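Home | About Us | Our Schools | Training | News | Contact

About Braltdale Learning Partners

We began in the back office of a primary school in Beltley, where Shiuli Thambiah was deputy head and Huia Grimshaw taught the youngest readers. The two of them used to stay late on Thursdays to plan lessons together, and before long teachers from the school down the road were asking if they could come along too (and bring their own cookies, which was very welcome!). Those evenings grew into the coaching program we still run now, with 144 teachers taking part last year.

Our coaches are all people who have spent a good long time at the front of a classroom, and most of them still teach for part of the week. They sit in on lessons, talk things over afterward, and come back a fortnight later to see how the new idea is settling in. We like to work with a school for at least two years, and we're always a little sad when it's time to go.

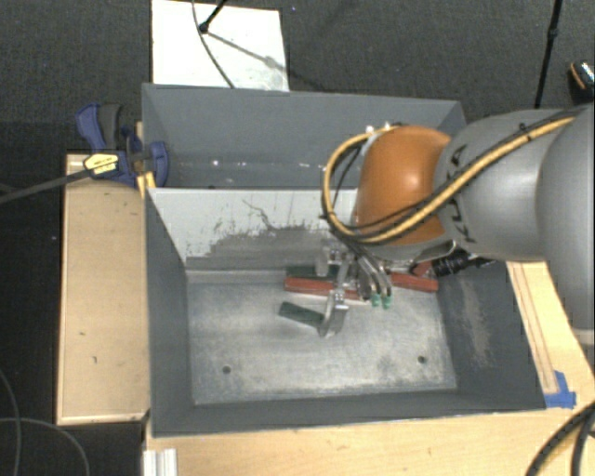 Hendrik Verbeke looks after our work in secondary schools, mostly math and science departments, and Shahnaz Sikder leads the early reading team. Shahnaz also wrote the Jisau reading notes, a set of 312 short lesson plans that any teacher may copy and change to suit the class. If you've improved one, do send it to her, she loves getting them.

Nkrumah Dramani joined us in January to help small rural schools, where one teacher may have four grades in the same room. He is happy to talk by phone in the evening, once the children have gone home and the buses are out of the way.

Visits can be booked through the Contact page. Please tell us the size of your school and which grades you'd like us to see.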